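Last updated 9 August 2026

# Towel FAQ

Answers to the questions we get most about Lucero towels and cloths. If yours isn't covered, write to Delia Medina at the Trimine shop and she'll get back to you within two working days.

### Do I need to wash new towels before using them?

Yes. New towels carry a finish from the mill that makes them feel soft in the store and keeps them from soaking up much water. One warm wash with half your usual detergent takes most of it out. Expect some lint in the dryer screen the first three or four times.

### What temperature should I use?

Wash at 40°C, or "warm" on most American machines. Hot water won't hurt the white items, but it fades the pale colors sooner.

### Can I use fabric softener?

We'd prefer you didn't. It coats the loops and the towel stops drying you. If a towel has gone stiff, run it once with a cup of white vinegar and no detergent, then tumble it on low.

### How should I fold the plush towels?

Loosely. Fold in half, then in half again, and leave it there. A thick pile picks up creases where it's been pressed, so don't put heavy things on top of the stack. On the cream towel with the white edging, we fold so the edging shows at the front – it makes it easy to see where one layer stops and the next begins.
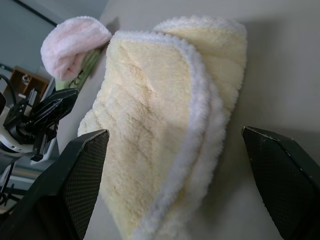 *Photo: Horacio Paredes / Trimine*

### There are creases across my towel. Is it damaged?

No. Faint lines in the pile are normal after folding or shipping. Shake the towel out hard, or give it ten minutes in the dryer with no heat.

### Is it better to roll or fold?

Either is fine. Rolling suits a basket or an open shelf, folding suits a closet. We'd roll the smaller ones and fold anything over 600 gsm, as a heavy towel makes a very fat roll.

### Can I wash pink and green with cream?

After the first wash, yes. Wash each color on its own that first time. Keep printed cloths away from bleach and turn them face in if the print matters to you.

### The edging has come loose. What now?

Snip any pulled thread level with the fabric – don't tug it. If more than an inch of edging has come away, send us a picture and your order number. We replace these for a year from purchase.

### Do you sell to guesthouses and gyms?

Yes, through our Tevamard price list. The minimum is 200 pieces, and you can mix sizes and colors. Ask Delia for the current sheet.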